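Learning to wait in another language

Mar 17, 2022

When I moved here I thought that the difficult part would be the vocabulary. I had a small notebook and every evening I wrote in it the words I had met during the day: kettle, council tax, drizzle, skip (the big metal one in the street, and also the verb). I was proud of the notebook. But the vocabulary was the easy part. The difficult part was the pauses.

In my mother's house a pause means that something is wrong. If you stop talking, somebody asks if you are ill, and if you say no, somebody brings you food. We speak over each other, we finish each other's sentences, and a guest who sits quietly is a guest who has been offended. So for my first months in Temley I filled every silence I found. I talked at the bus stop. I talked to the man who came to read the gas meter. At work, when my manager stopped to think, I gave her the end of her sentence, and very often it was not the end she was looking for.

It was my neighbour Ehsan Minhas who told me, very kindly, that I was answering people before they had asked. He has lived here much longer than I have and he had the same trouble once. He told me to try counting to 4 in my head before I speak. I tried it on the telephone with the electricity company and the woman said "Hello? Are you still there?" So the method has its limits.

After that I joined the conversation evenings. They are organised by a small language club called Volel, and anyone can come, also people who were born here and want only to have a chat. You are put together with one other person and you talk for as long as you like. There is no teacher and no book. The first time I went I had prepared 13 subjects on a piece of paper. We used 2 of them, and one was the weather.

My partner that evening was a retired woman who had grown up on a farm near Backlund. She spoke slowly and she looked at the ceiling when she was remembering something. I counted in my head. I wanted so much to help her. She was telling me how her father sold his last cows, and in the middle she stopped, and I held my own hands so that I would not speak. Then she said a thing which I am sure she had not planned to say, that her father did not come in for supper that night and that they all ate without looking at his chair. If I had talked, I would have lost that sentence. I walked home thinking about it and I missed my turning. 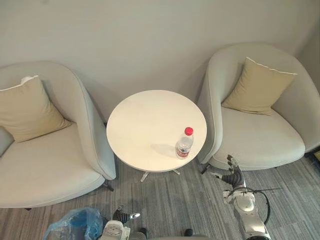
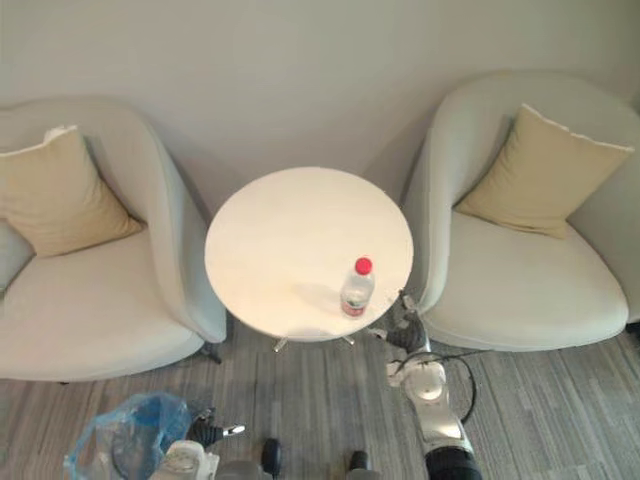

Since then I have begun to notice that there are different kinds of silence here, and I am trying to learn them like I learned the irregular verbs. There is the silence after a question, when the person is really thinking. There is the silence after "Right then", and this one means that you should stand up and find your coat. I did not understand this for a long time. I stayed in people's kitchens for a whole hour after "Right then". I would like to say sorry to all of them.

There is also the silence after you have told someone bad news. At home we would shout, we would cry, we would telephone an aunt. Here the person often says "Oh dear" and then nothing, and I used to think it was cold. When my grandfather died in August I told a colleague in the corridor, and she said only "Oh, I'm sorry", and stood there with me. She did not go away. She had a meeting and she was late for it. I understood much later that the standing there was the sentence.

I wrote some of this in the club's newsletter in the winter, in a shorter form, and I received one letter about it, from Zarmeena Tanoli. She wrote that she did not agree with me at all, that in her own family the silences were the worst thing in the house, and that she had crossed half of the world to be among people who interrupt. Waiting is polite, she said, but a person can also wait too long, and then the other one thinks that you have no interest. She asked me if I had ever told the farmer's daughter how much I liked her story.

I had not. I read the letter several times. I think I had become a little proud of my counting, as I was proud of the notebook before, and I had started to be quiet in places where I should have said something. My sister complained about it too. On the telephone she asked me if the English had taken my tongue, and then she put my mother on, and my mother asked what I had eaten.

So now I try to have both. With my family I interrupt, and it is a great pleasure, like taking off tight shoes. Here I wait, but I try to say afterwards what I thought during the waiting. It comes out a bit formal sometimes. Last month I said to my manager "Thank you, I enjoyed thinking about your question", and she laughed so much that she had to sit down.

My notebook has almost 300 words in it now. On the last page I have made a list of the little sounds that people make while they listen: mm, oh, ah, did you, never. I did not find them in any course. "Never" is my favourite, you say it when you believe the person completely. I practise it in the bathroom, where the echo is good, but I still say it with too much feeling, and Ehsan says through the wall that he can hear me.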